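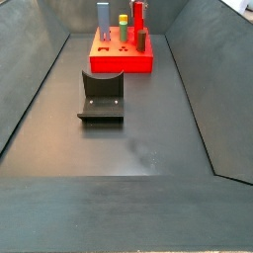

The peg board, at the far end of its gray bin.

I have been told I need a hobby that doesn't involve a screen. Marit Engebretsen told me this, over a screen. So I've been spending evenings with the red peg board, a toy meant for people who still nap.

It's a thick red block and you put things in it. I gave this 3 minutes of my life before I developed opinions.

The tall pale blue one is my favorite. It has a notch at the bottom, so it stands on two short legs like a man waiting for a bus. It's also the tallest thing on the left, and it knows it. The dark brown one is short and sits over by the right like it came with somebody else.

My complaint is with the red peg. Who makes a red peg for a red board? Bijan Hashemi, who has two kids and therefore credentials, says children don't care. I'm not a child and I care a good deal. 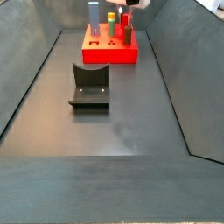 The matter of the holes

There are still two empty places along the front. One is a wide arch. The other is three little round holes in a triangle, like a very small bowling ball. I've looked at both for longer than I'd like to put in writing.

I asked Morena Pagano what she thought went in the three holes. "Three things," she said, and went back to her soup.

I'd happily leave them empty. The back row looks fine to me, and I've started to like the arch as it is. Marit wants a progress report in February. I may tell her I've taken up bowling.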